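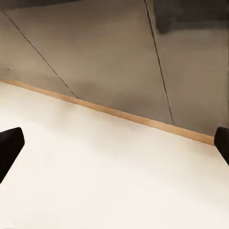
Right hand in the sim, open, over the white table.

2019-06-16

Quick one tonight, dinner's on the stove.

Got teleop going in the simulator finally. Wrist view only for now, right hand only. Took me most of the weekend and 12 restarts, most of them my own fault (had the axes flipped, so pushing left sent the hand right. fun for a minute, then not).

Driving it is weird. No depth at all. You think you're way above the table and then the fingers just stop. I keep wanting to lean over and look around the side of the monitor. Felista Langat told me back in February to go slow on the last bit and let the fingers settle before closing, and she was right, my early demos are all jerky garbage. Tossed those.

Keepers so far: 9. Need a lot more than that. The old Wodia set I trained on had 694 and it still missed the grasp half the time – though I think a lot of those were bad demos too, someone clearly got bored near the end.

Stuff to fix:
gripper closes too fast on the trigger
reset pose drifts a little every run, no idea why
stop logging the idle time at the start, the policy learns to just sit there

Also want to try it with the left hand driving teh right one, just to see how bad I am.

Around 3 hours of this and my thumb hurts. More when I have a grasp that dosen't look drunk.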